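right, tabletop thread because three of you asked and I've got a cuppa and ten minutes

1/ the big white worktop in the Hollis room is the thing everyone fights over. flat, smooth, loads of space. also shows up every single mark. every one

2/ Tuesday mornings it's me on wipe down. microfibre, warm water, tiny squirt of Prakura. NOT the scourer. whoever used the scourer on the old one at Brevlow – we remember

3/ dry it properly after. a damp top + paper = stuck paper. ask me how I know

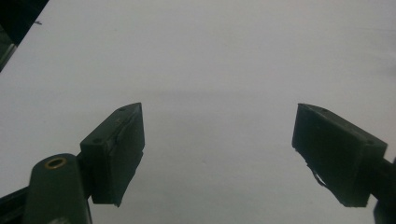
Studbridge Makers – Bench & Workroom Team

4/ there's a little dark speck on the white. might be glue, might be ink, might be the surface itself. fingernail first, then a plastic card held flat. no blades pls

5/ pale tops are murder for spotting dust under the strip light. get your head down low and look along it, you see evrything

6/ things that have marked a white top in my time: biro, beetroot, a wet tin of varnish, cheap black felt. the felt was worst. took 2 goes and a lot of swearing

7/ cutting mats go DOWN before knives come OUT. we have 6 of them, they live on the shelf by the door, there is no excuse

8/ someone asked what a new top would cost. about £400 fitted, last time we got a price. so yes I will keep nagging

9/ hot glue guns on the stand, not on the surface. same for mugs tbh. coasters are in the drawer with the rulers

10/ if you spill something just say. much easier at the time than a week later when its gone hard and I'm there picking at it

ok tea's cold, off to do the sink. will do shelves another day if anyone wants it

33 likes · 6 shares

Comments

the beetroot was me, sorry
does bicarb work on felt pen or is that a myth?
Yes to shelves please, ours are a disgrace
was wondering where the coasters went

Contact Studbridge Makers | © Studbridge Makers | Back to top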